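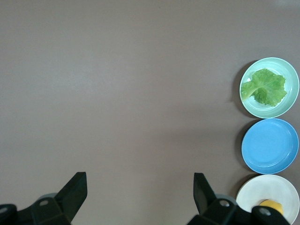 이둔 할보르센이 브루스덴에 도착한 것은 1월 둘째 주였다. 버스는 항구 앞 공터에 그녀를 내려 주고 바로 돌아갔다. 가방이 두 개 있었고, 하나에는 옷이, 다른 하나에는 측량 사무소에서 받은 서류가 들어 있었다. 서류에는 밋보 농장의 경계를 다시 확인하라고 적혀 있었다. 농장 주인이 죽었고, 상속인 두 사람이 개울 동쪽 땅을 두고 다투는 중이었다.

숙소는 항구 위쪽의 2층집이었다. 주인은 헤드비카 시메크라는 일흔 가까운 여자였는데, 오래전에 남편을 따라 이 나라로 왔고 남편이 죽은 뒤에도 돌아가지 않았다고 했다. 그녀는 방을 보여 주고 열쇠를 건넨 다음 저녁은 여섯 시라고 말했다.

"생선 먹어요?"

"먹습니다."

"다행이네. 다른 건 별로 없어요."

방은 북향이었다. 창밖으로 방파제와 창고 지붕이 보였다. 이둔은 서류를 침대 위에 펼쳐 놓고 지도를 찾았다. 1910년대에 그린 지도의 사본이었고, 개울은 가는 선 하나로 표시되어 있었다. 선 옆에 누군가 연필로 440이라고 써 놓았다. 단위는 없었다.

다음 날 아침 그녀는 농장까지 걸어갔다. 눈이 발목까지 왔다. 상속인 가운데 한 사람인 할바르 셰베리가 대문에서 기다리고 있었다. 죽은 주인의 조카였고, 쉰 살쯤 되어 보였다. 장갑을 끼지 않은 손이 붉었다.

"린네아는 오후에 올 겁니다." 그가 말했다. "우리는 같이 안 다녀요."

린네아 베르게는 죽은 주인의 의붓딸이었다. 이둔은 서류에서 이름을 읽어 알고 있었다.

할바르는 그녀를 데리고 개울로 갔다. 개울은 얼어 있었고 그 위에 눈이 덮여서, 말해 주지 않으면 그냥 낮은 땅처럼 보였다. 그는 장화 뒤꿈치로 눈을 긁어 얼음을 보여 주었다.

"경계는 여깁니다. 늘 여기였어요."

"지도에는 조금 더 동쪽으로 되어 있습니다."

"지도 그린 사람이 여기서 살았답니까?"

이둔은 대답하지 않고 삼각대를 세웠다. 다리가 눈 속으로 들어가서 몇 번이나 다시 고정해야 했다. 할바르는 한동안 지켜보다가 외양간 쪽으로 갔다. 소는 없었고, 외양간에는 트랙터와 비료 자루가 있었다. 그는 거기서 한 시간 넘게 무언가를 고쳤다. 망치 소리가 들리다가 멎고, 다시 들렸다.

오후에 린네아 베르게가 왔다. 차를 길가에 세우고 걸어 들어왔다. 할바르는 그 전에 떠나고 없었다. 린네아는 개울을 보지 않고 곧장 동쪽으로 가더니, 자작나무가 드문드문 서 있는 비탈 밑에서 멈췄다.

"예전에는 물이 이쪽으로 흘렀어요."

"언제까지요?"

"내가 열 살 때까지. 봄에 홍수가 나서 물길이 바뀌었어요. 새아버지는 그걸 좋아했어요. 밭이 넓어졌으니까."

"넓어진 밭은 누구 것이었나요?"

"그땐 다 그 사람 거였죠. 물어볼 이유가 없었어요."

이둔은 그 말을 수첩에 적었다. 물길이 하룻밤 사이에 바뀌었다면 경계는 옛 물길을 따라야 하고, 조금씩 옮겨 갔다면 새 물길을 따라야 했다. 사무소에서 처음 배우는 규칙 가운데 하나였다. 그녀는 린네아에게 그 얘기를 하지 않았다. 대신 홍수를 본 사람이 또 있느냐고 물었다.

"비클룬드 할머니요. 린네아 비클룬드. 나하고 이름이 같아요. 놀우드 요양원에 계세요."

저녁에 헤드비카는 대구와 감자를 내놓았다. 두 사람은 부엌에서 먹었다. 라디오에서 날씨가 나왔고, 헤드비카는 바람 얘기가 나올 때마다 포크를 내려놓고 들었다.

"비클룬드를 만난다고요?" 그녀가 물었다. "그 사람은 나를 싫어했어요. 억양 때문에. 그러다가 자기 남편이 죽으니까 수프를 들고 왔더라고요. 자기 집 초상인데 자기가 수프를 들고 우리 집에 왔어요."

"왜요?"

"혼자 먹기 싫었겠죠."

그녀는 감자를 하나 더 이둔의 접시에 놓았다.

놀우드까지는 버스로 30분이 걸렸다. 린네아 비클룬드는 86세였고 귀가 어두웠다. 창가 의자에 앉아 담요를 무릎에 덮고 있었다. 이둔은 질문을 종이에 크게 써서 보여 주었다. 노인은 종이를 눈앞에 바짝 대고 읽었다.

"홍수야 여러 번 있었지. 어느 홍수?"

이둔은 '밋보 개울이 바뀐 홍수'라고 썼다.

"개울은 홍수에 바뀐 게 아니야."

이둔은 연필을 들고 기다렸다.

"그 사람이 팠어. 홍수 나기 전 가을에. 밤에 등불을 켜고 팠어. 우리 남편이 도왔고. 위스키 한 병하고 양 한 마리를 받았어. 홍수가 나니까 물이 그리로 갔지. 파 놓은 데로."

"길이가 얼마나 됐나요?" 이둔은 썼다.

노인은 그 종이를 오래 보았다.

"몰라. 나는 양만 봤어."

돌아오는 버스에서 이둔은 지도의 사본을 다시 꺼냈다. 연필 글씨는 지도보다 나중에 쓴 것이었다. 숫자 4의 윗부분이 열려 있었다. 농장 장부 사본에도 같은 모양의 4가 있었다. 그녀는 숙소에 들어가 외투도 벗지 않고 책상에 앉아 옛 물길이 갈라지는 자리부터 다시 만나는 자리까지의 거리를 계산했다. 440미터에서 조금 모자랐다.

이틀 뒤에 상속인 두 사람을 농장 부엌으로 불렀다. 둘은 식탁 양쪽 끝에 앉았다. 난로는 피우지 않은 상태였고 말할 때마다 입김이 나왔다. 이둔은 측량한 것과 들은 것을 차례로 말했다. 누가 옳다고는 하지 않았다. 그것은 법원이 정할 일이었다.

할바르가 먼저 입을 열었다.

"삼촌이 팠다고요."

"그렇게 들었습니다."

"나한테는 하느님이 물길을 옮겨 줬다고 했는데."

린네아 베르게가 웃었다. 짧은 웃음이었고 곧 그쳤다. 그녀는 장갑을 벗어 식탁에 놓았다.

"나한테도 그랬어. 식사 기도 때마다."

할바르는 창 쪽을 보았다. 그러고는 커피가 있는지 찬장을 열어 보았다. 깡통 바닥에 조금 남아 있었다. 그가 난로에 불을 붙이는 동안 린네아는 주전자에 물을 받았다. 수도가 얼어서 한참 걸렸다.

"땅이 얼마나 되는 겁니까, 그래서?" 할바르가 물었다.

"다투시는 부분은 1445제곱미터입니다."

"그것밖에 안 돼요?"

"네."

그는 성냥을 흔들어 껐다. 린네아는 아무 말 없이 주전자를 난로에 올렸다.

이둔은 커피를 한 잔 마시고 일어났다. 두 사람은 배웅하러 나오지 않았다. 대문까지 가는 길에 바람이 불기 시작했고, 그녀는 서류 가방을 외투 안에 넣고 걸었다. 숙소에 도착하니 헤드비카가 현관 앞의 눈을 치우고 있었다.

"끝났어요?"

"제 일은요. 버스가 몇 시에 있죠?"

"오늘은 없어요. 바람 때문에." 헤드비카는 삽을 벽에 세웠다. "들어와요. 대구 있어요."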